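Bruvdale to offer night rate for homes with evening workers

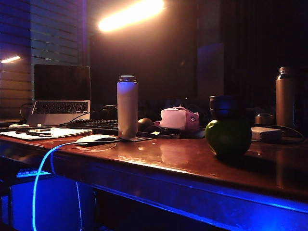
A laptop on a wooden desk in a dark room, with a strip of blue light under the desktop.

Households in Bruvdale that use most of their electricity late in the evening will be able to sign up for a cheaper night rate starting in July, the town's utility office said.

The new rate covers power used between 9 p.m. and 6 a.m. Customers who join will pay less per unit during those hours and slightly more from late afternoon until 9 p.m., when demand in town is highest. The price for the rest of the day stays the same.

Enrollment is voluntary. Anyone who does nothing will remain on the standard rate, and no one will be moved over automatically.

The utility office tested the plan last winter in Flirach, the neighborhood on the east side of the river, where 100 households took part. Most of them included at least one person who worked or studied from home after dinner. According to the office's report, 40 of those households lowered their total bill over the test period. Most of the others saw little change, and a few paid more.

"The ones who paid more were mainly families cooking and doing laundry at six o'clock," said Bukola Dauda, who manages customer rates for the utility. "If that's your house and you can't shift any of it, stay where you are. We would tell you the same thing on the phone."

Dauda said the office began looking at the idea after meter readings showed that evening use had spread out. The old pattern was a sharp rise at suppertime and a quick drop after 10 p.m. Now the drop comes later and is less steep, particularly in the apartment blocks along Margaritis Avenue.

Computers and lamps account for only a small part of that, she said. Heating, cooling and water heaters matter far more, and a household that leaves a room heated until 1 a.m. for one person at a desk will notice it on the bill. Under the new rate those hours would cost less, but the largest savings in the test went to people who also set their water heater or dishwasher to run overnight.

To join, a home needs one of the newer meters that record use by the hour. The office has installed 1,725 of them so far. Homes that still have the older type can ask for a replacement at no charge, though the wait is currently several weeks. Renters may sign up without the landlord's permission if the account is in their own name. The meter swap itself requires access to the basement or utility closet, so tenants in larger buildings should let the manager know beforehand.

Dumisani Sithole, a bookkeeper who lives in Flirach and took part in the test, said he does most of his work for clients after his children are in bed. His bills went down by a little over 5 percent.

"It isn't a fortune," Sithole said. "I moved the dishwasher and the dryer to after nine and kept everything else the way it was. The dryer was a nuisance for the first couple of weeks. It's right under the bedroom."

Sithole said he plans to stay on the rate but would like the cheaper hours to begin at 8 p.m. Several other households made the same request in comments collected at the end of the test. Dauda said an earlier start was considered and turned down for now, as the hour before nine is still one of the busiest on the local lines.

Customers who switch and change their minds can go back to the standard rate at the end of any billing month. After that they would have to wait until the following July to join the night rate again.

The rate applies only to residential accounts. Small businesses run from a home can be included if they share the household meter. Shops and workshops with a separate commercial account cannot. The office said it may look at a similar plan for small businesses next year but has not set a schedule.

Sign-up forms will be mailed with the next bill and will also be available at the utility counter in the Clullance Building. Staff there can print out a customer's hourly use for the past year, if the home already has a newer meter, and compare what the bill would have been under each rate. The counter closes at 4:30 p.m.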